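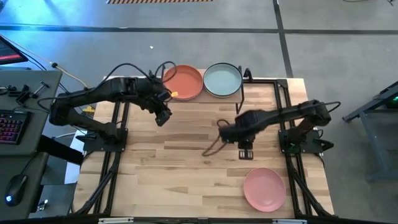
Switching out of the Bindden robo portfolio – am I being daft?

tealeaf_tom
Been in the Bindden Managed Growth portfolio (the one where the software picks everything) since I opened my ISA there, and I'm getting fed up. It's behind my boring old workplace tracker again. In March it dumped nearly all its smaller company holdings and went heavy on bonds, then bought half of them back a few weeks later. I got an email saying it had "responded to changing signals". Lovely. My balance responded as well, it's down £1,371 from where it was at the start of the year.

I'm thinking of moving the lot to the Liapis global tracker. Anyone done it? Do I sell first or can they move it as it is?

marrowfat
Don't sell and take the cash out yourself whatever you do, you'll lose the ISA wrapper on it. Fill in the transfer form with the new lot and let them do the asking. Mine went from Bindden to Liapis and took 6 weeks, most of it Bindden sitting on their hands. You'll be in cash for part of that by the way, they can't move the portfolio over as it stands.

Quillon_B
Going to disagree with the mood here. You're judging it on a few months. These things are meant to look different from the index, that's what you signed up for! If it held the same stuff as a tracker you'd be moaning about paying extra for a tracker.

tealeaf_tom
Fair, but I have been in it longer than a few months, I just didn't look very often. And I wouldn't mind it being different if it was different in the right direction now and then.

pennywort
What are you paying, all in? I was in the same one and never worked it out until I sat down with the statement. There's the platform fee, then the fund costs underneath, then the dealing costs, which are on a separate page. Every time it changes its mind you're paying for it somewhere.

Quillon_B
Dealing costs on big funds are tiny. You'd pay them in a tracker too.

pennywort
Smaller, though. Mine had 91 trades in one quarter – I've got the PDF if you want it. Can't tell me that's free.

Quillon_B
I'd need to see the sizes. Could be 91 trims of a few quid each.

Wissam Salameh
I was with Mokel before this and they had a version of the same idea, the model swapped everything round every month. I stuck with it for 2 years waiting for it to come good. Moved to a plain global fund in the end and I sleep better, but I'll admit the Mokel one had a very decent run straight after I left, so don't take timing tips from me.

marrowfat
Ha, that's always the way.

ducksonthecut
Has anyone got Bindden's Uvville branch to answer a question about this? I went in to ask why it sold out of the smaller companies and the chap just read me the factsheet. Nice enough but he didn't know any more than I did. I don't like not being able to ask someone why.

Quillon_B
To be fair you can't ring up a tracker and ask why either.

ducksonthecut
No but I already know why. It bought the thing because the thing's in the index.

tealeaf_tom
Right, I've asked Liapis for the transfer form. Might leave a bit in Bindden for now so Quillon can say told you so. Does anyone know if they allow part transfers?

marrowfat
They did with mine, but check the bit about this year's money. I think that had to go over whole when I did it, and the rules have been fiddled with since. Ring Liapis, they pick up quite quickly before ten.

tealeaf_tom
Will do, cheers all. I'll post when it's gone through.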